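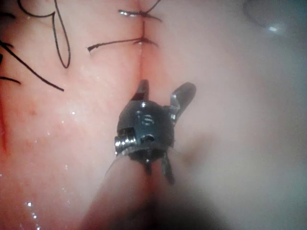
STODERITZ, August

Fire doors and stairs, Rerow building

Door closers: pass, just. The one on the second landing needs a shove.
Extinguishers: tagged as checked. I'd like to see the log -- the tags all look freshly written.
Emergency lights: fail. Out after almost 50 minutes.
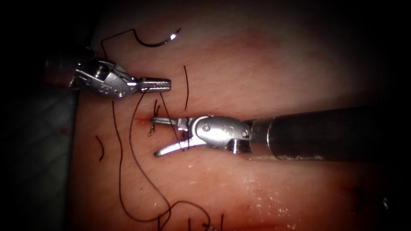

Forsberg reply that the batteries were replaced in spring and the test must have been started late. No receipt attached.
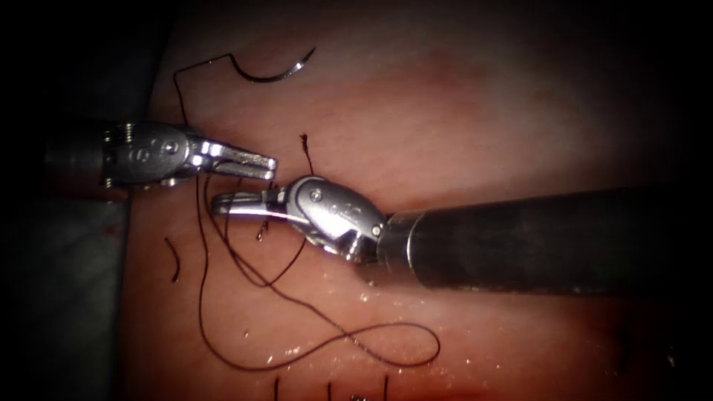 Dark suture thread and two instruments.

Alarm panel (Warnix): no faults shown. Lamp test not done, so left open.

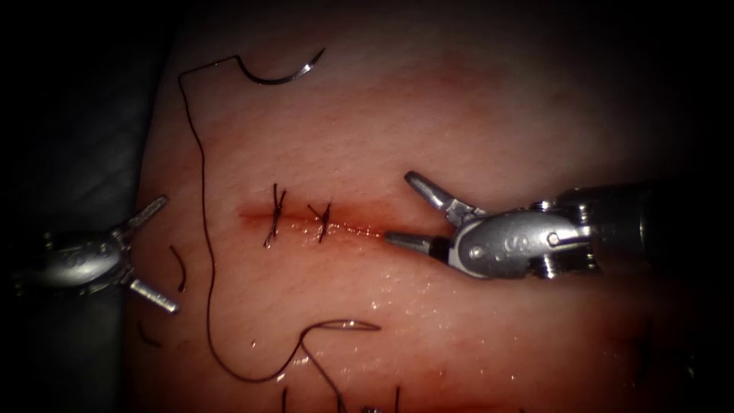

Issue 2, p. 30

Stair signs: pass. Bin store: locked, key not found. Recheck.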